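Bandico Inside 4, reviewed

Bandico sells Inside as a planner that takes a typed instruction and turns it into a task tree for a two-arm robot. A single seat costs $559 a year. The sales page says it handles "any kitchen." I have heard that before, so I ran it against one kitchen and a lot of flatware.

Setup took an afternoon. The installer wants its own Python and is rude about yours. Once it runs, the tree editor is good, better than the one in Delacroix, and you can drag a failed step back into the queue without restarting the whole job. I used that button a lot.
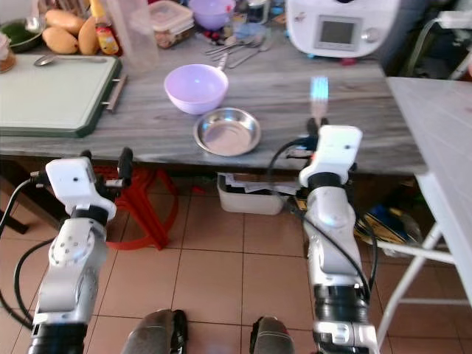 Both arms at the counter, with the fork upright above the right wrist.

Perception is the weak part. Bowls and cutting boards get clean boxes and steady labels. Shiny things do not. Forks and spoons lying close together were often merged into one object, and the planner then built a grasp for something that did not exist. Out of 49 single-utensil requests, around half needed me to fix the label by hand. Bandico's docs suggest "even lighting" and leave it there.

Replanning is quick, usually under 2 seconds, but it forgets what the other arm is doing. I had to add a wait step by hand — every time — to keep the elbows apart. Nadatwood's free planner is slower and uglier, and it never made me do that.

Buy it for the editor if your parts are matte and well spaced. For flatware I would hold off until the next release and read the changelog first.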